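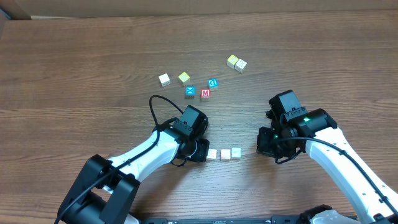
Figure 3. Two-arm station with a wrist camera on each gripper, with alphabet blocks on a wooden tabletop.

3. Planning and Budgeting Your Station

Read this section before you place an order. It covers the two-arm Jernumico tabletop station and the items that are sold separately. Assembly starts in Section 4.

3.1 Decide what the station will handle

1. Write down the objects the arms will pick up. Give the smallest and largest width of each one, and its weight.
2. Compare the widths with the gripper opening on your quote sheet. Leave a margin on both sides of the object so that the fingers can come down around it.
3. Note any object that is slick, soft, or tapered. These may need the padded finger set, which is a separate line on the order form.
4. Decide whether both arms need to reach the same spot. If they do, mark that area on your floor plan as shared space.

For a first project, choose small, hard objects with flat sides. Toy alphabet blocks like those in Figure 3 are cheap to replace and come in several colors, and a short row of them makes a simple placement task. Buy two sets. Blocks get lost, and mixed sets from different makers are often not the same size.

Note: Do not pick your arms by maximum payload alone. The wrist camera and its bracket use up part of the payload before anything is in the gripper.

3.2 Measure the table

1. Measure the full tabletop, front to back and side to side.
2. Subtract the strip at the front taken up by the mounting rail and the arm bases.
3. Mark the reach of each arm with masking tape, using the template in the Nukel rail kit.
4. Check for shelves, lamps, and monitors inside or above the taped area. Move them now.
5. Add space behind the rail for the power supplies and for a person to stand.

A wooden table is fine if it does not rock. Push on a front corner with your full hand. If the top moves, budget for a new table or for cross-bracing. We have seen buyers spend the whole budget on arms and then bolt them to a folding table, and the placement errors that follow look just like a calibration fault.

A plain backdrop along the far edge helps keep the camera view free of clutter. Cardboard will do. There is no need to buy a panel for this.

Caution: Do not mount the rail to glass, to a drawer front, or to a tabletop that lifts off its base.

3.3 Build the cost sheet

Use one line per item. Enter the quoted price, the quantity, and who will pay for it. The prices below are the list prices in force in February and leave out tax and freight.

Arm with gripper: $1,245 each, two needed
Wrist camera with bracket and cable: $428 per pair
Nukel rail kit, with clamps and template: $247
Goh control software: first year included with the arms
Workstation computer: not supplied
Table, backdrop, lighting: not supplied

1. Copy the list to your own sheet and replace our prices with the ones on your quote.
2. Add freight. The two arms ship in separate cartons and can arrive on different days.
3. Add spares. Order at least one set of gripper fingers and one wrist cable with the station. See 3.4.
4. Add the software renewal for the second year as its own line.
5. Add 20 percent of the hardware total for things you have not thought of yet.

If the sheet comes out over budget, cut in this order: padded fingers first, then the better lighting. Keep the spare cable. Buying one arm now and the other later is possible, but the rail has to come off the table when the second arm goes on, and both arms must then be calibrated again.

Note: The wrist cameras are sold as a pair only. A one-arm buyer who orders the pair can keep the second camera as a spare.

3.4 Cables and spare parts

The wrist cable moves every time the arm moves, so it wears faster than anything else on the station. It leaves the gripper in a loop and then runs down along the arm. The loop must stay free. Cables from other suppliers will often fit the connector but come in lengths that leave the loop too short — check the part number against your quote.

Keep on the shelf:

One wrist cable per arm
One set of gripper fingers per arm
A bag of bracket screws
One power supply

Finger wear depends on what you grip. Painted wood and smooth plastic are easy on them. Cast metal is not.

3.5 Power and network

1. Find two grounded outlets within reach of the rail, on a circuit that is not shared with a heater or compressor.
2. Plan a separate outlet for the computer.
3. Plan a wired network connection. Two camera streams over a busy wireless network will stutter.
4. Choose a place for the stop button where the operator can reach it without leaning over the table.

Caution: Never route a power cord across the shared space, even for a short test.

3.6 Staff time

Budget hours as well as parts. One person can bolt down the rail, but lifting the arms onto it takes two. Allow a full working day for assembly and first calibration, and a second day for training. After that, set aside 20 minutes at the start of each working session for checks and clearing the table.

Someone has to own the station. Name that person on the cost sheet, along with a backup. Service calls are answered only for people listed on the account, and this causes more delay than any part shortage.

3.7 Before you send the order

Check each item and initial it.

Object list complete, with widths and weights
Table measured and pushed
Tape outline checked for obstructions
Cost sheet includes freight, spares, and renewal
Outlets and network port confirmed
Owner and backup named

Send the order form and a copy of the floor plan to your dealer. Orders placed through Zeravach go to Fenna Van Dijk in the planning office, who will check the reach outline against your table size before the order is released. Changes to the rail length cannot be made once the kit has been cut.

Keep the signed cost sheet with this manual. You will need the serial number lines at the bottom of it in Section 4.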